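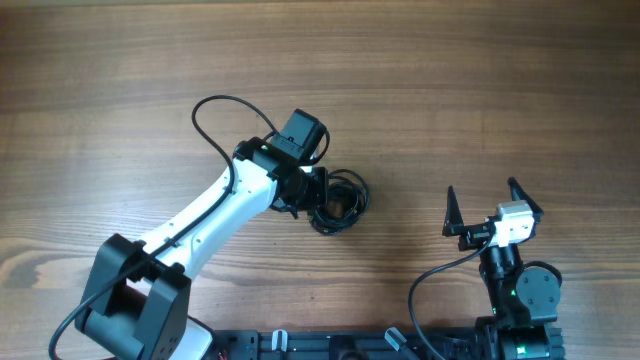
3.2 How people picked a table

I went into this part of the study thinking price would decide everything. We asked 80 households in Latdale to rank the tabletops they'd seen at the Fetico showroom, and 60 of them sent the sheet back. I read every one myself, coffee in hand, and the notes in the margins were the best part! People wrote about grandparents, homework, crumbs. Price came up mostly near the bottom of the page.

Grain was the big one. The folks who liked a busy grain said it hides scratches, and 33 of the returned sheets used the word "warm" somewhere. I didn't put that word in the form — they brought it along on their own. Figure 4 has the sort of streaky top I mean, with reddish-brown and pale tan bands. 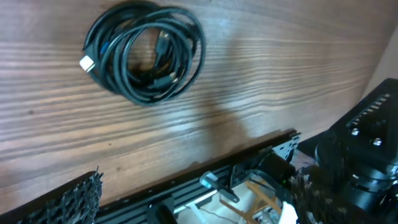

Home Materials Group, Department of Consumer Studies, Stoica College
Figure 4. Wood tabletop with a strong grain.

The plain tops (Nuvach sells most of them locally) did better with renters, who told us they wanted something that goes with any chair. I'd be careful with that result, though. Our renter group was small, and a few of them had just moved. Section 3.3 goes back to the same sheets and looks at size.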